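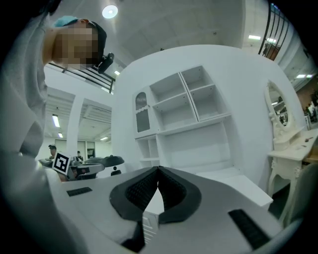 Trullstead has moved its furniture-handling trials out of the loading bay and into furnished mock rooms, and the change has rewritten the working day for the staff who used to carry stock between them. The company, which stages and refits rooms for letting agents, is using the sessions to prepare the handling routines for Plallidero, an automated picking and placing system due to start limited work at its Mayrhofer site in September. In the mock rooms the operators work with a hand-held gripper whose two dark grey fingers carry pads of small raised nubs, among fittings such as a white cabinet with open cubbies and an oval-mirrored vanity table. Each operator repeats a short set of tasks: pick up an item, place it on a shelf, take it down again and return it to the table.

The sessions are recorded and passed to Ternutano, the contractor writing the control software. Trullstead says 1000 accepted recordings are needed before the system is allowed to handle customers' goods. It has 600 so far. A recording is rejected if the item is dropped, if the fingers touch the furniture, or if the operator changes grip partway through without logging it.

For the people doing it, the work differs from the old job in several ways. Lifting has fallen sharply. Former porters who moved boxed fittings for most of a shift now spend it standing, with the tool held in front of the body and the wrist kept within a set range. The loads are small, but the posture is fixed for longer, and the first complaints were of sore forearms and stiff necks. Sessions were then shortened, and operators now change tasks every half hour.

Corina Prantl, who manages operations at the Mayrhofer site, said the firm had underestimated the change in pace. 'A porter decides how fast to walk and when to stop,' she said. 'In a recording session the task sheet decides. We had experienced people telling us they were more tired after a morning of moving hairbrushes than after a morning of moving wardrobes.'

Task sheets have since been altered so that operators choose the order of items within a block. Ternutano accepted the change after checking that it did not affect the usable data. Operators may also mark a task as unsuitable, and that mark goes to the software team with a short written reason. Narrow shelves account for most of these reports, followed by items lying flat on a smooth top, where the fingers have little edge to take hold of.

Pay has been a point of dispute. Recording work was first graded as general handling, at the same rate as portering. Staff argued that it called for skills the old grade did not cover, including checking the tool, keeping the log and judging whether an attempt was good enough to submit. The company has agreed a separate grade, with a supplement for those who train others - this applies from the start of the current rota and is not backdated.

What happens once Plallidero is in service is less settled. The plan covers 2 picking stations in the first stage, each with one person assigned to load trays, clear faults and take over any item the machine declines. Trullstead employs 205 people at Mayrhofer and has said that no post will be removed during the first stage. It has given no undertaking for later stages. Staff representatives have asked for one, and for the fault records to be shared with them so that the workload at the stations can be checked against the plan.

Prantl said that fault clearing was the part of the job she expected to grow. 'The machine will stop, and someone has to know why and put it right without reaching into the wrong place,' she said. Training for that role begins at the end of the recording programme. Places will be offered first to operators who have taken part in the mock-room sessions, and then to the rest of the portering team.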